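5. Setting up the panel transfer cell

This section covers the floor layout, the grip check and the fixture check for the Coko two-arm cell at the Urncombe site. Do the steps in order. Section 4 (arm mounting and power) must be finished first.

5.1 Before you start

1. Put the cell in SETUP mode. The arms will move at reduced speed only.
2. Check that both emergency stops are released and within reach.
3. Load the Grevance job file for the part you are running. Job 14 is the black molded panel.
4. Wipe the finger pads with a dry lint-free cloth. Do not use solvent.

CAUTION: Keep hands clear of the wrist while the arm is enabled, even when it is standing still.

5.2 Grip check 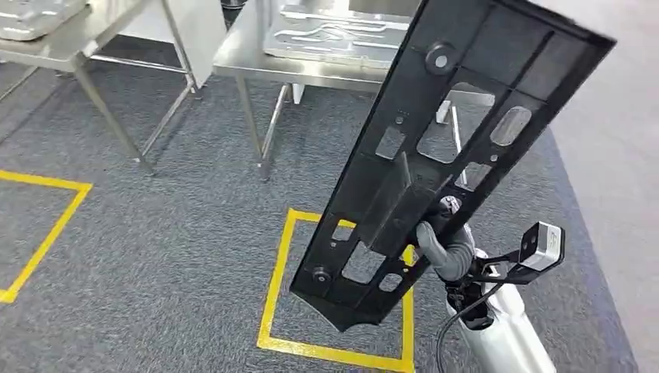
Grip position matters more than grip force on this part. The panel is long for its weight and will swing if it is held too near one end. Take it by the angled rib in the middle, with the fingers around the lower edge of the rib and the tips against the back of the panel. Do not grip through the cutouts — the edges mark the pads.

5. Jog the arm over the tape square and close the gripper on the panel.
6. Hold for 20 seconds. The panel must not slip or turn.
7. Look at the wrist cable. It should hang in an open loop, clear of the panel.
8. If the panel slips, open the gripper, move the grip point closer to the rib and repeat from step 5.

NOTE: If a tape outline has lifted or shifted, replace the tape and teach the floor positions again. Old taught points will not match new tape.

5.3 Fixture check

9. Lay the clear fixture plate on the steel table with the routed channels facing up. It must sit flat. Rock it gently at each corner.
10. Place the part on the plate by hand and save its position as FIXTURE HOME.
11. Bring the hand over the part, palm down, in steps of 3 mm or less. Stop before the fingers touch.
12. Check the cable again at full reach. It may rest across the plate but must never run under the part.

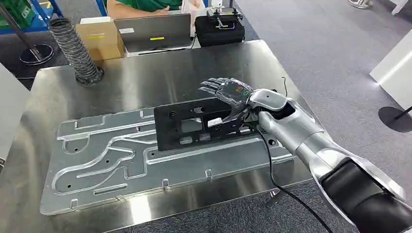 Urncombe, October 1, 2026

Changes to this section. Step 12 is new. It was added after a cable was pinched during the August service, when the arm was sent to full reach with the part already in place. The Hägglund cable clamp listed in the last issue is no longer fitted, so ignore any reference to it in section 4.

The approach height in the job file has been raised to 19 mm. The old value left the thumb too close to the part, because the thumb and lower fingers sit lower than the others when the hand is palm down. Measure clearance from the thumb, and do it again after any hand replacement.

13. Save the job and return the cell to AUTO.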